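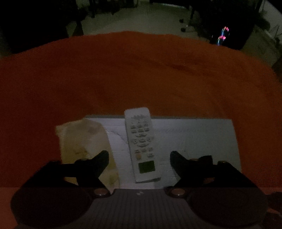 Re: [handheld-tools] Fingertips no longer meeting in the middle after strip-down
2023-03-06

On the earlier question:

> We have two of the Leluline hand-held grippers here. One was taken
> apart in June to replace a link and has been awkward since. With the
> jaws fully open it looks fine. On closing, the left tip reaches the
> object first and pushes it across before the right tip arrives. Small
> parts get turned by it. We have loosened and retightened everything on
> the right-hand side with no change. Is there a setting for this, or is
> the link the wrong part?
>
> Also, how tight should the pivots be? The sheet that came with ours
> does not say.

There is no setting in software. The jaws are coupled mechanically and the encoder only reports how far apart they are, so a centring fault does not show in the log at all. Ours read correctly for several weeks with the tips well off centre.

I would leave the right side alone and start with the inner joints, the two pins nearest the body panel. If one side goes back a tooth out on the gear behind the panel, the open position still looks nearly symmetrical, as the arms come to rest against their stops. Take the panel off, close the jaws by hand and look at the marks on the two gears. They should face each other. On the Adum copies of this tool there are no marks, and you have to put them on yourself with a scriber before you pull anything apart.

The order I use:

1. Power off, cable out at the handle end.
2. Panel off. Keep the screws in order, one is shorter.
3. Jaws fully closed, gear marks facing.
4. Inner pins in, finger tight only.
5. Outer pivots, then the pair at the fingertip end.
6. Open and close by hand 12 times. Any stiff spot means a washer is doubled up or missing.
7. Tighten from the inside outwards, left and right in turn.
8. Panel back on, cable in, run the zero routine.

I have no torque figure either. I tighten until the link has no side play, then back off until it falls under its own weight with the tool held upright. A drop of thread lock on the inner pins, none on the outer ones, or you will not get them out again.

To check the result, use something long and light on a flat, firm surface. A television or air conditioner remote is good: smooth sides, parallel, and any turn is easy to see. Put a sheet of stiff card under it if the bench is covered with cloth, otherwise the cloth drags and you end up measuring the cloth. Start with the tips wide and the remote between them, close slowly, stop at first contact. I accept a gap of 9 thousandths of an inch on the late side, by feeler gauge. The Flodholm people ask for less, but they are picking much smaller parts.

After the last rebuild I ran 200 closings on one remote and 187 were inside that limit. The rest were all in one batch, and a fingertip pivot had worked slack. Retightened, then a second run with no failures.

If the gear marks do line up and the fault is still there, measure the new link between hole centres against an old one. Nishimura supplied two lengths under very similar part codes, and over time both have ended up in our spares drawer. The longer one fits without forcing, so you would not notice on assembly.

Please post the hole spacing if you measure it. I only have a figure for the short one.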